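Is Porketent still going ahead with a second series?

porkpie_87
I got hooked on Porketent over the winter and watched the whole lot in nearly a fortnight, which my other half hasn't forgiven me for. The last episode stops with Givetti sat in the car outside the club and then it just... ends! I read in June that a second series was being written but I can't find a thing since. Has it been dropped? And does anyone know if the bloke doing the music is coming back?

Miten
It's still on as far as I know. The producer did a radio chat one morning and said they had 3 scripts finished and were waiting on the lead, who's on tour until the spring. The episodes are meant to be longer this time too, 45 minutes each - the first lot always felt a bit squashed to me. I wouldn't expect it on telly before next autumn. I asked on the show's page about the music and got a thumbs up back, so make of that what you will.

slowtuesday22
dropped i think. my cousin said so

Lâm
I don't think it's been dropped, the channel still has it on the list of shows in the works. I looked last night while tea was on. 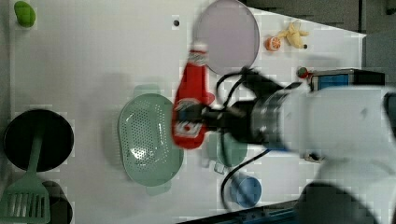
What has changed is the writing team. One of the original pair left to make a film, so the new episodes are mostly down to the other one, who wrote the boxing gym episode (my favourite by miles). If you're missing it in the meantime, the soundtrack album has two songs that never made it into the show, and the second one is Givetti's whole backstory in four verses. Have a listen before you rewatch the finale.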